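Cleaning Plush Toys in Shared Play Areas
Jul 15, 2019
Prepared by the Facilities Hygiene Office, Ernville Family Centers
Print this page | E-mail this page

Plush toys present a particular difficulty for any center that lends or shares them. Hard toys may be immersed and disinfected in a few minutes. A stuffed toy holds dust, food residue and moisture in its filling, and careless washing can leave it in poorer condition than before. The procedure set out on this page is the one followed at the Millen and Wogan centers. It covers surface cleaning by hand, which is sufficient for most toys most of the time, and it describes the circumstances in which a full wash is required instead.

The procedure applies to toys of ordinary size without batteries, sound boxes or heating inserts. Toys with electrical parts are to be handled under the separate instructions kept with the equipment register. Form 496 is used to record all cleaning and is available from the front desk at either center.

Before You Begin

Choose a table with a smooth, pale top where possible. Loose fibers, crumbs and threads are easy to find against a light surface and easy to miss against a patterned one. Wipe the table with detergent solution and let it dry fully. Toys awaiting cleaning are not to be placed on the same table as toys that have been finished.

You will need the following:

Two flat cotton or microfiber cloths for each toy, one for cleaning and one for rinsing
A shallow tray with a raised rim, preferably stainless steel
A bowl of lukewarm water with a small amount of mild liquid soap
A second bowl of plain water
A soft brush, such as a baby's hairbrush
Small sharp scissors, a needle and polyester thread
A dry towel

The tray is for used cloths and for any pieces removed from the toy. Steel is preferred over plastic at both centers; it can be put through the dishwasher with the rest of the equipment, and it does not take up odors.

Wash your hands before handling the first toy and again when the session is complete. Gloves are optional for routine work. They are required where a toy has been soiled by bodily fluids.

Step 1. Inspect the toy

Read the care label if one is still attached. Where the label has been removed, treat the toy as suitable for surface cleaning only.

Hold the toy under a good light and turn it over slowly. Press along each seam with the thumb. Pull gently on the eyes, nose, buttons and ribbons. Anything that moves should be reported, and the toy should be withdrawn until it has been repaired. Feet, beaks and ears are often made from felt, which behaves differently from plush and needs its own treatment, described under Step 4.

Look also for fine threads and hairs. These cling to the pile and are frequently transferred from the cleaning cloth itself. Do not pull a thread until you know where it begins. If it is lying free on the surface, lift it away with the fingertips. If it comes from a seam, cut it close and check the stitching.

Step 2. Remove dry soil

Take the toy outdoors or to a well-ventilated room and shake it firmly several times. Brush the pile in the direction in which it lies, then against it, then back again. A vacuum cleaner with an upholstery attachment may be used at low suction if a piece of net is held over the nozzle to protect the trim.

Dry soil must be removed before any water is applied. Dust that is wetted turns to a gray film and works its way down to the backing fabric, from which it is very hard to remove.

Step 3. Clean the plush

Fold the first cloth into a flat pad of several layers. A folded pad gives a firm, even surface and can be refolded to expose a clean side as the work proceeds. A bunched cloth leaves wet patches and is not recommended.

Keep the toy steady on the tabletop with one hand and work with the cloth in the other. Lay the toy on its back or side with the head toward the cloth. The head and face receive the most contact from children and should be cleaned first, while the cloth is fresh. 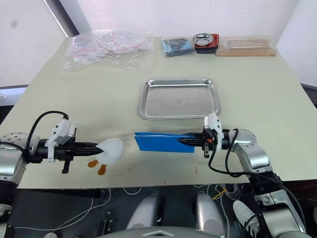
A reader at the Wogan center writes that white toys should be done at the start of the session, before any cloth has touched a darker one, and that she had a rabbit turn faintly blue around the ears after using a new cloth that had not been washed beforehand. The office agrees on both points. New colored cloths are to be laundered twice before they are used on pale plush, and the order of work should always run from light toys to dark.

Dip one edge of the pad into the soap solution and wring it until it no longer drips. The cloth should feel damp and no more. Stroke the surface lightly in one direction, lifting the cloth at the end of each stroke. Avoid circular rubbing, which mats the pile and may leave a permanent mark on longer fibers. Refold the pad whenever the side in use shows soil.

When the head is clean, continue to the body, then the wings, arms or legs, and finish with the underside. Repeat the process with the second cloth and plain water. Soap left in the pile will attract dirt and may irritate sensitive skin, and a second rinse is advised for toys used by infants.

Step 4. Clean felt parts

Felt feet, beaks and noses should be kept as dry as possible. Felt swells when soaked, loses its shape and may release dye into the neighboring plush — orange and red felts are the most likely to do so. Test first by pressing a damp white cloth against the back of the part for a short time. If color appears on the cloth, limit the cleaning to dry brushing.

If no color appears, dab the felt with a barely damp corner of the pad. Support it from behind with a finger or a folded piece of towel. Do not rub, and do not pull on the part to flatten it. Press it straight while it is damp and allow it to dry in that position.

Step 5. Dry and restore the pile

Blot the toy with the dry towel. Stand or lay it on a rack where air can reach every side, away from direct sun and heaters. Turn it from time to time. A tumble dryer is not to be used after surface cleaning, and a hair dryer may be used only on the cool setting.

When the surface feels dry, brush the pile once more and squeeze the body to redistribute the filling. Hold the toy against the cheek; any coolness indicates that moisture remains, and the toy must not be returned to storage until it has gone. Damp toys packed into closed bins are the principal source of mildew complaints at both centers.

Step 6. Clear the work area

Place used cloths in the tray as each toy is completed and carry the tray to the laundry area. Cloths are washed hot, without fabric softener, which coats the fibers and makes them less absorbent. Wash and dry the tray. Wipe the table again and check the floor for dropped buttons or trim.

Record the toy number, the date and the type of cleaning on Form 496. Toys from the Garkolov lending collection carry numbers from 2701 to 3000 and are recorded on the reverse side of the form.

When a Full Wash Is Required

Surface cleaning is not adequate in the following cases:

The toy has been soiled with vomit, urine or blood
The filling has become wet through
An odor remains after surface cleaning and complete drying
The toy has been used by a child with a reported contagious illness

If the label permits machine washing, place the toy in a zippered bag and run a gentle cycle with mild detergent. If the label does not permit it, or is missing, the toy is to be discarded. Families who have lent a personal toy should be consulted before it is washed or thrown away.

Frequency

Toys in daily use are surface cleaned every week. Toys in the lending collection are cleaned on return. All plush is inspected for damage each September, before the fall program opens, and any item with worn backing fabric is retired at that time.

Questions concerning this procedure may be left at the front desk of either center.

Reader Comments (4)

Thank you for including the part on felt. I ruined a penguin by soaking it and the feet curled up like potato chips. Is there any way to flatten them again?
— Posted by millen_mom

Reply from the Hygiene Office: Light steam held well above the felt, followed by pressing under a book with a clean cloth between, will sometimes help. The original shape may not return completely.

We put ours in the freezer overnight for dust mites. Does the center do that too?
— Posted by R.T.

Reply from the Hygiene Office: Freezing is not part of our procedure. It does not remove soil or residue, and the toy would still need to be cleaned afterward.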